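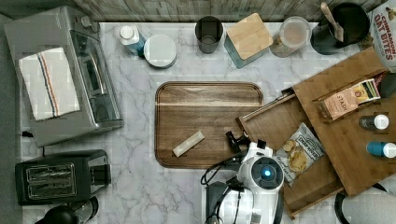 Breakfast kitchen help wanted – two posts, Brirkness House

We need two people to look after the shared breakfast kitchen at Brirkness House. Part time, mornings, start as soon as you can. Runs to the end of December in the first place, likely to carry on into the new year if the bookings hold up.

Closing date 16th September. Please don't leave it to the last day, we will be reading them as they come in.

About us

Brirkness House is a small long-stay guesthouse run by Evix. Guests get a room and the use of the ground floor kitchen, and they make their own breakfast there. No waiter service, no cooked menu. What they want is a clean worktop, a toaster that works and to be able to find the cereal. The building went up in 1962 and has been messed about with a fair bit over the years, but the kitchen is newly done. Marble worktop, which looks lovely and needs looking after.

What the job is

Mostly the worktop. Sounds small, isn't. By mid morning everything has wandered. Lids on the wrong canisters, drawer left hanging open, crumbs in the toaster and a cereal bar left where somebody put it down. You put it back to how the next person needs it.

On a normal shift:

Clear and wipe the worktop, back edge as well, right behind the canisters where the crumbs go
Toaster and toaster oven – unplug, let them cool, empty crumbs, wipe the fronts and the glass
Check every jar and canister, top up from the store cupboard, wipe the rims, proper lid back on
Cereal boxes – folded shut, empties out, new one written on the list
Oil the wooden things when they look dry (we show you how)
Fresh tea towel, old one in the wash bag
Wooden organiser – drawer emptied, wiped, put back in order, shut
Bins, floor, fridge shelves, kettle descaled when it needs it
Write in the book what's running low

Worktop first, floor last. People do it the other way round and then do the floor twice.

A word on the marble. No vinegar, no lemon, no descaler anywhere near it. Nothing hot straight down on it. If somebody spills juice you deal with it there and then, before anything else on the list. Whoever did the job before the last one used a bathroom spray on it and we are still looking at the result in the old kitchen.

Where things go 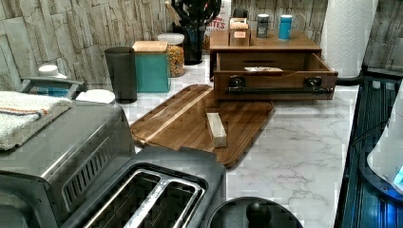 We don't have a fixed plan for every jar. What we do have is an order that makes sense when you've stood there at breakfast with four other people trying to get past you. Toasting things at one end, together. Dry stuff along the back wall so it isn't in the way of elbows. Middle kept for working on, so the board lives there and not much else. Tea and coffee bits go with the organiser. Leads kept to the back and not trailing over anything that gets hot.

If you see a better way of doing it, say so. The last person moved the utensils and it was an improvement. Just don't change it all in one go, the long stayers get upset, and fair enough.

Who we're after

Somebody tidy without being told. You don't need catering experience, although it's fine if you have it. You do need to:

be up early and cheerful enough with it, guests will talk to you
notice things – a lid that doesn't fit, a drawer sticking, a towel that's had its day
be careful with allergens. Powders and cereals look alike once out of the packet. Everything gets labelled, no exceptions
lift a box of stores from the back door to the cupboard
turn up

A food hygiene certificate is useful, we'll pay for it if you haven't got one. References wanted but they needn't be from a kitchen.

The wooden things

Putting this in seperately as it comes up every time. Nothing wooden goes in the dishwasher. Not the board, not the tray, not the spatula, not the canister lids. Hand wash, quick, dry upright, oil with the food-safe oil in the cupboard and wipe off what doesn't soak in. Run the cloth along the groove on the board, it holds crumbs and then it holds oil. Same for the inside corners of the tray.
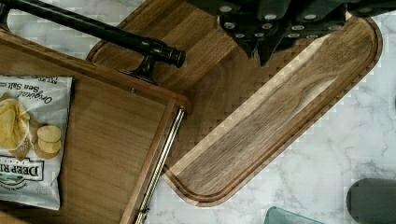

The walnut board and its juice groove, with the wooden tray beside it.

Hours and pay

Five mornings a week each, shared out between the two of you so that there's always one person in. Swaps are fine if you sort it between yourselves and write it on the rota. Paid monthly. On top of the hourly rate (ask, it depends on age and on whether you take the early start) there's a completion payment of £2000 for anyone who stays the full run to the end of December. Breakfast included, help yourself. Aprons provided, sensible shoes aren't.

Holiday is worked out on the hours you do. There's a bus to the door, and parking in the yard if you ask first.

If you'd prefer something bigger, our other house, Wostevia, will be wanting a full time housekeeper later on. Separate advert, seperate application, but do mention it if you're interested.

How to apply

Short letter or email to Rogério Dantas, house manager, Brirkness House. One page is plenty. Tell him which mornings you can't do, when you could start, and one thing about how you'd keep a kitchen like ours. No need for a CV if you haven't got one up to date.

Chats will be held in the kitchen over a cup of tea, then a paid trial morning. If you're coming from Pickering way and can't get over for an early one, say so and we'll find you a later time. Everyone who writes gets an answer, may take a few days as we're busy.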